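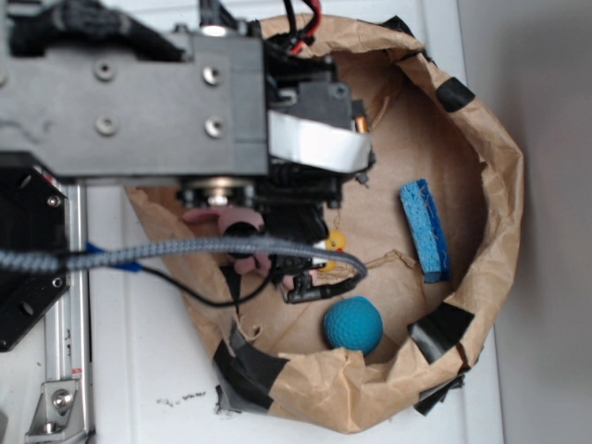
I have a soft spot for boredom, and I'd like to stick up for it a little. My two kids come home from school on Friday wanting to know what we're doing, and for years I had an answer ready – a craft, a kit, something with glitter I'd be vacuuming up until June. I once bought an activity book from Fundell with 233 things to do on a rainy day (we did 3 of them, and one was a nap, which was mostly mine).

These days I say "nothing," and then I go fold towels. There's whining, of course there is, and the first half hour can feel very long indeed! 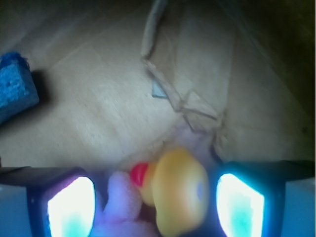 Plain toys are what make an empty afternoon work, I've come to believe. The talking puppy from Kirnance knew 441 phrases, and my kids had heard all they wanted by supper. A yellow rubber duck with a red-orange beak doesn't say a word, so somebody has to decide who he is, and at our house a duck like that has been a mayor, a patient and a very strict bus driver. Put something pink and fuzzy next to him and you've got a whole family argument going.

I'm not against crafts, and I'll still get the glue out when I'm asked nicely. I just wish we parents felt less guilty about the afternoons in between, when the kids are under the table whispering and we're drinking our coffee while it's still warm.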